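The contract with Dadden asked for 200 folds, and by November Graziella Ruggiero had recorded 167 of them. The remaining 33 were all trousers.

She worked with a gripper in each hand. The procedure was fixed: approach, pinch, lift, lay down, release. Any take in which both grippers lost the cloth was kept but marked as a failure. Itsuki Ogura, who read the takes in another city, had asked for more failures. Graziella found it hard to fail on purpose – her hands corrected the error before she had finished making it.

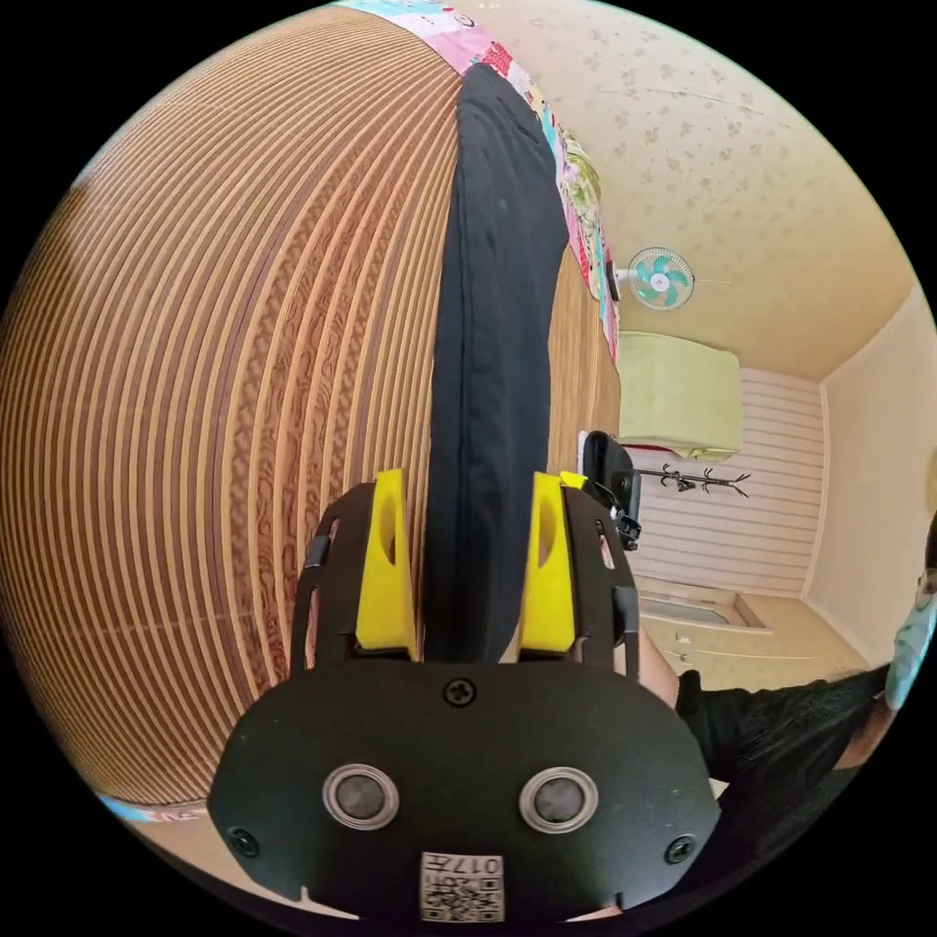

"How do you want the slow ones marked?" she asked him on the evening call.

"Mark them the same as the fast ones. The length is in the record already."

She wrote this down. Then she told him that take 9 of the trousers was not hers. The hem was matched before the leg was flat, which was how her aunt Assunta had folded, and Assunta had never held a gripper.

Itsuki opened the take and watched it twice. The timing was normal. The finger positions were within limits. He asked whether she wished to withdraw it.

"What would it go down as?"

"Operator error."

Graziella thought about the word for some time. The fold had held. She told him to leave it in, and started the next take at ten past seven, hem first.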